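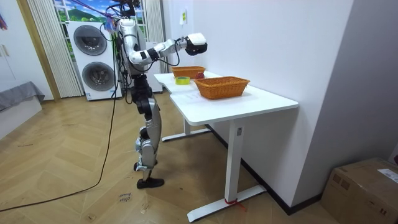 Figure 1. Humanoid cell, desk station. The robot stands at the left end of the desk with one arm over the tabletop; cables rise from the upper body to the overhead support.

Courses > Applied Robotics > Laboratory Practice > Handout 4

Print this page | E-mail this page

HANDOUT 4: SETTING UP AND LOOKING AFTER THE HUMANOID CELL

Instructor: Elvira Huamán
Laboratory supervisor: Nga Âu
Revised 26/01/2018

4.1 Purpose

Students enrolled in the laboratory section are required to read this handout before their first session in the Nunness Laboratory. It covers the preparation of the cell, the daily checks and the procedure for reporting a fault. Programming of the arm is treated in Handout 5.

4.2 The cell

The cell consists of the robot, its overhead support, one desk and the objects assigned to the exercise. The rest of the room is furnished as a home and forms part of the background for the navigation exercises in February. Furniture is not to be moved without the permission of the supervisor.

In Figure 1 the legs are straight and close together, with both feet flat on the floor. This is the standing position used for all desk work. The elbow is bent and the gripper is held in the air above the back half of the desk, angled slightly downward.

4.3 Overhead support and cables

The overhead support must be attached before power is applied and must stay attached until power has been removed. The support line should have 30 mm of slack when the robot is standing. Too little slack lifts weight off the feet and disturbs the balance readings.

Cables at the upper body are inspected by hand, starting at the connectors. Look for flattened sections, cracked covering and ties that have worked loose. The thin cable along the underside of the arm requires particular attention – it bends each time the elbow moves. With power off, take the elbow slowly through its full travel and confirm that the loop neither tightens nor catches on a joint.

The long floor cable is laid in a wide curve behind the robot. It may not be pulled straight, and students may not step over it while the robot is powered.

4.4 Placing the desk

The desk is set against the wall and its position checked before each session. Both foot bars must rest fully on the floor. If the desk has been moved, the tabletop must be measured again and the new values entered in the Clesari control program. The reference height for this course is 75 cm.

Objects are placed after the arm has reached its waiting position. For the basket exercise, both wicker baskets stand on the desktop and the first reach is made to the farther one. Loose paper and tape should be kept toward the notched end of the desk, away from the path of the gripper.

4.5 Daily checks

Before power on:
- Support line attached and slack measured
- Joint covers on arms and legs secure
- Gripper fingers clean and free to move
- Floor clear around both feet
- Stop button tested by the operator

After power on, allow the joints 14 minutes to warm up before calibration. Calibration is run once per session from the Vostus console. A joint that fails twice is not to be tried a third time; record the joint number and call the supervisor.

4.6 Faults and repairs

Students may replace cable ties and gripper pads. All other work, including the removal of any joint cover, is reserved for laboratory staff. Each fault is entered in the cell log with the time, the command that was running and the position of the arm – a note reading only "arm stopped" will be returned for completion.

Spare parts are kept in Room 116. Parts are signed out by Nga Âu.

Reading for next session: Lại, Notes on Cable Care, first chapter.

This site uses cookies to remember your course preferences. By continuing to use this site, you accept our use of cookies.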